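Kitchen work triangle

The kitchen work triangle is a rule of thumb used in planning home kitchens. It draws imaginary lines between the sink, the stove and the refrigerator and holds that a kitchen works best when those lines are neither too long nor too short. The rule is repeated in most planning guides, often as if it were a measured law. The evidence behind it is thinner than its popularity suggests.

Origins

The idea grew out of early twentieth-century interest in household efficiency, when methods for timing factory workers were applied to cooking and cleaning. Counting steps was easy, so steps became the thing to save. Whether a cook who walks less also cooks faster, or is any less tired at the end, was mostly assumed.

The rule

In its usual form, each side of the triangle should be no shorter than 4 feet, and no cabinet or table should cut far into any side. Main walkways should stay outside it. Guides disagree on the finer points, and few explain where their limits come from.

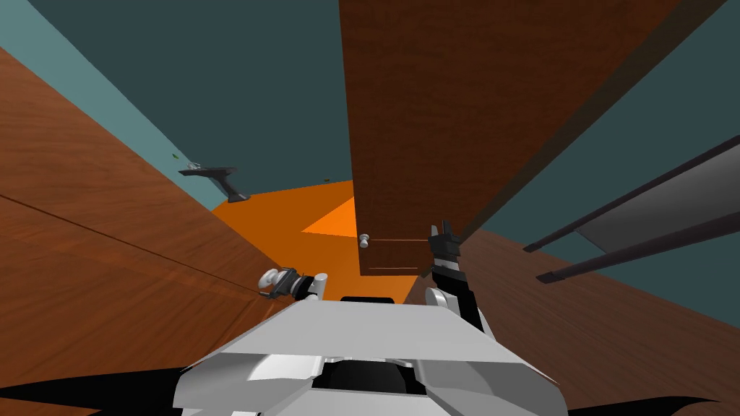

Supporters argue that the rule at least keeps planners from making gross mistakes, such as placing the refrigerator at the far end of a hallway. This is a modest claim and hard to dispute. It is also one that common sense would cover without any geometry.

Criticism

The kitchen writer Mohandas Poojary has called the triangle "a drawing that got promoted." In his view it describes one person making one meal with three appliances, and says nothing useful about a household where two people cook at once. It also leaves out the counter, where most chopping and mixing gets done.

Ajith Iyer, who compared floor plans in the Arnotwood housing development, found that residents of 6 homes with textbook triangles complained about the same things as their neighbors: too little counter space and poor lighting. A sample that small proves little, as Iyer conceded, but the guides that promote the rule seldom offer even that much.

Alternatives

Many designers now speak of work zones, with separate areas for storage, preparation, cooking and cleanup. Zones suit larger rooms and shared cooking better. They have their own weakness, in that almost any layout can be divided into zones after the fact and then declared a success. One-wall kitchens, common in small apartments, cannot form a triangle at all, and people cook in them every day.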